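Thread on restocking a play kitchen, because I have now done it for seven rooms and keep being asked for the same notes. Mostly utensils and food pieces. Some storage. No opinions on aprons.

1/ Background. Mernden nursery group, seven rooms, one play kitchen per room. In March I went through all the boxes with Afroza Abeysekara and we listed every loose piece. 601 in total, of which 435 were worth keeping. The rest were cracked, chewed or belonged to a farm set.

2/ Food pieces first. Solid moulded ones last. The two-part ones held together with hook-and-loop dots do not, in my experience, survive a year of daily use. The dots come off before the plastic fails. Replacement dots are cheap, the glue is the weak point.

3/ Scale is a mess across makers. A carrot from one set is longer than the loaf from another. Children do not care. Adults sorting at half past five do, as nothing nests and the lid will not shut.

4/ Utensils. I look at three things: length of handle, how the handle meets the head, and whether the head has holes. Long handles get used as swords, short ones get lost. Given the choice I buy long and have the conversation about swords.

5/ Openings in a spatula head are worth having. Less plastic, dries faster after washing, and you can see the food when you come down on it. Small holes are harder to clean than one large one. A bottle brush gets through most of them.
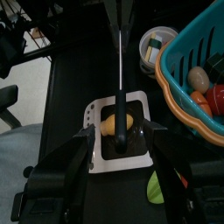 White-headed spatula, teal basket with the orange rim, cup for the odds and ends.

6/ On baskets: slotted sides every time. Grit falls out, you can see what is in there without tipping it over, and it can be rinsed with the contents still inside. The wavy rim is decoration. A plain one stacks better.

7/ A cup for sticks and other thin bits saves a lot of digging. Anything narrow put in a basket with round food ends up at the bottom or poking through a slot. Upright in a cup, it gets found.

8/ Leaves are the piece most often lost. Flat, light, and they slide under everything. I keep 50 spares of assorted greenery in a freezer bag and top up the rooms each term. Khôi Võ reckons felt ones stay put better. He may be right, but felt does not go through the wash well.

9/ Washing. Warm water, ordinary washing-up liquid, rinse, rack overnight. Check anything hollow for trapped water by shaking it. If it rattles or drips, leave it out another day. If it still drips, bin it.

10/ Tabletops: dark ones show flour and dried play dough, pale ones show pen. I prefer dark. Pen takes longer to shift.

11/ Suppliers, for those who asked. Baskets from Verstraete, drying racks from Fundden, labels from Runex. The labels peel at the corners after a few washes — cut the corners round before sticking them on and they last longer.

12/ Still unresolved: where to keep the big pans. They fit no basket I own. At present they sit on top of the play oven and fall off when the door is opened. Suggestions welcome, measurements preferred.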